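4.2 Getting started: what first-time bloggers did in their opening month

I went into this part of the study thinking the hard bit would be the software. We gave everyone the same starter package on Zakarine, with a free subdomain and a plain theme, and asked them to have a first post up within 30 days. Of the 70 people who signed up in March, most had a working site by the end of the first evening. Then a lot of them just stopped! The dashboard was fine, the theme was fine, and the box marked "Write your first post" stayed empty for days.
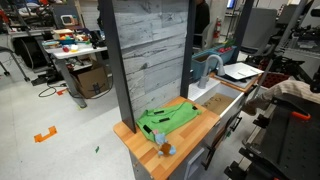 Picking a topic was where people got stuck, and I spent more time on that in the interviews than on anything else. The ones who got moving fastest had chosen something small and close to home. One parent on the Brakomau mailing list started with a post on a play kitchen, the kind with a butcher-block counter and a pale wood-plank backsplash like the one in Figure 1, and had enough left over for a second post on kids' storage. Another person wanted to cover "lifestyle" and wrote nothing for three weeks (I checked in twice, and got very polite replies both times).

Length came up a lot too. Our welcome email suggested 800 words for a first post, and I now think that was a mistake. People read it as a minimum, and several told me they had a shorter draft sitting there that they were too embarrassed to publish. The longest first post we collected ran to 1664 words and was mostly an introduction to the blog itself, with a promise of posts to come.

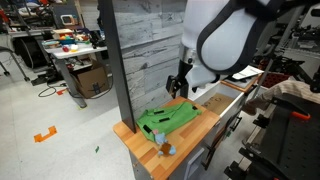

We also asked about plugins, mainly out of curiosity. The Rana group could install whatever they liked, while the Grurnside group had a locked set with backups, a contact form and a spam filter. I expected the Rana people to wander off into settings, and some of them did – one swapped the theme so often that the logs were a pain to clean up. But they also seemed fonder of their sites, and in the interviews they talked about them as "mine" far more readily. The locked group said "the site" or "the blog". I don't want to push that too hard with groups this small.

Figure 3. Green towel pinched in a black gripper.
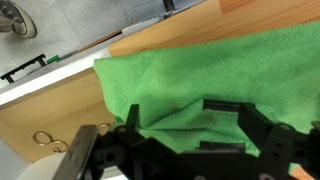
Comments were the other thing I hadn't planned for. We left them switched on by default, and a first comment from a stranger did more for people's mood than any of our reminder emails. Spam muddied this a bit, and a few beginners answered it very kindly before they worked out what it was. I've left those replies out of the activity measures in Section 4.3, where I look at who was still posting after the reminders ended.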